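Section 4. Planning and ordering a bench cell

Read this section before you place an order. It covers the space, the parts list and the costs that are often left out of a first budget. Installation begins in Section 5.

4.1 Before you start

You will need:
- a tape measure
- a list of the objects the arm is expected to pick up, with weights
- the name of the person who signs off spending
- the Evow planning sheet (supplied with your quotation)

4.2 Measure the bench

1. Measure the length and depth of the worktop. Write both figures on the planning sheet in millimetres.
2. Check that the depth is at least 824 mm. The arm base will fit on a shallower bench, but the rear cable cover will not close.
3. Measure from the worktop to the lowest thing above it, such as a shelf or light fitting. The clearance must be 1,056 mm or more.
4. Note what the worktop is made of. Stone and solid timber can take the clamp directly. Hollow worktops need the spreader plate, part of the Grundora mounting kit.

CAUTION: Do not drill stone worktops to fix the base. Use the clamp.

4.3 List the objects

5. Write down each object, its longest side, its weight and how it will lie on the bench.
6. Mark anything with a blade or point. These objects need the hard fingers. The soft finger pads are not covered by the warranty if they are cut.
7. Mark anything thinner than 3 mm. Thin, flat objects usually need the narrow fingertips, which are ordered separately.

Note: If more than half of your list is marked at step 7, ask for a quotation with the suction head as well. It is cheaper to order it with the arm than to add it later.

4.4 Simulate first

The Cloltbridge simulation licence can be bought on its own. We recommend taking it one quarter before the hardware. Several customers have changed their choice of gripper at this stage, and one dropped the second arm altogether.

8. Build the bench in the simulator using your measurements from 4.2.
9. Load models of your objects. The standard library includes common hand tools and household items. Anything else has to be scanned or drawn, so allow staff time for it.
10. Run each pick from several starting positions and save the results with the planning sheet.
11. Compare the gripper you intend to buy with at least one other.

Note: Differences in surface pattern around a model do not affect the contact results. They may matter if you are also training a vision system, in which case read the appendix on textures.

4.5 Work out the full cost

12. Start with the quoted price for arm, controller and gripper.
13. Add the mounting kit and one spare set of fingers.
14. Add the electrician, if there is no socket within reach of the controller.
15. Add training. One day is included for two people. Further places are charged each.
16. Add the yearly service. The first service falls due at 3,000 running hours or twelve months, whichever comes first.
17. Add the simulator licence for every year you expect to use it. It does not stop when the arm arrives.

CAUTION: The quotation does not include guarding. Your own risk assessment decides whether you need it, and it should be finished before the order goes in.

4.6 Place the order

18. Send the completed planning sheet to Vasiliki Karamanlidis in the orders office. Sheets received by noon on Tuesday are checked the same week.
19. Wait for the written confirmation before you clear the bench or book an electrician.
20. If you choose the Lương controller in place of the standard one, say so on the sheet. It has a different plug and a longer delivery time. The order office closes for stocktaking in July.

Keep a copy of the sheet and your saved simulator results. The installer will ask for both on arrival. 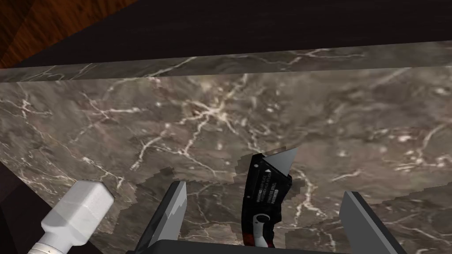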